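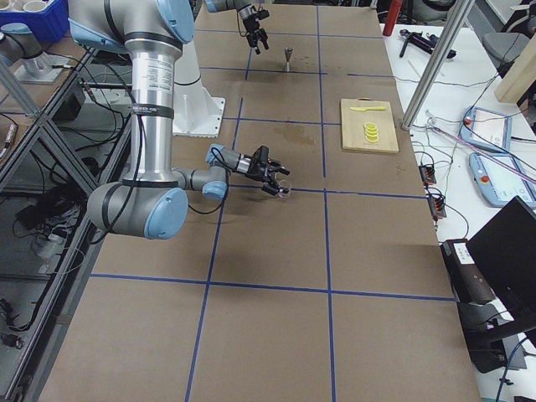
*The long table, lemon on the board.*

6th August

Brown paper on the long table and blue tape over that, in squares. I like the squares. If the board has its own square it gets put back in it, and the same goes for the jigger, which I lose more than anything else I own. Today it was up at the far end, as far from the lemons as it could get.

Yellow knife for the lemon. It is only plastic but it does lemons well enough if you don't press. I had the slices in a short pile on the board by eleven and then ate one, which I regretted.

There is a dark mark on the paper to the left of the board. I was going to change the whole sheet but the roll is nearly finished and a new one from Bratelov is 22 pounds with delivery, so the mark stays until next week.

Tried the lemon drink again. Last time, in July, I had far too much syrup in it and it tasted like a boiled sweet. Two measures of lemon this time, one of syrup, topped up with cold water. Better. Still a bit flat. I think it wants a pinch of salt, or a different lemon. The ones from the shop in Naststead are big but most of that is pith. Mulcahy have smaller ones in a net and I will get those on Monday if the bus is running.

Small clear glasses are the right ones for this. The tall ones make it look as if you have been given short measure, and people drink too much of it before they notice how sour it is.

Washed the knife and the jigger at four. The board I only wiped, then had to go back and do it properly as it smelt. Oiled it after. It is a light wood and it goes grey if I leave it, as the last one did.

The white side table is still crowded. I said I would clear it this week and it is Friday and I haven't. A box would do it, or a shelf. I looked at the Coneo shelves and they are too deep for that wall.

Rain from five. Walked home the long way anyway, 3,834 steps by the counter, and yesterday only 3,129. Soup and toast. Must remember to buy tape, the blue one, wide if they have it.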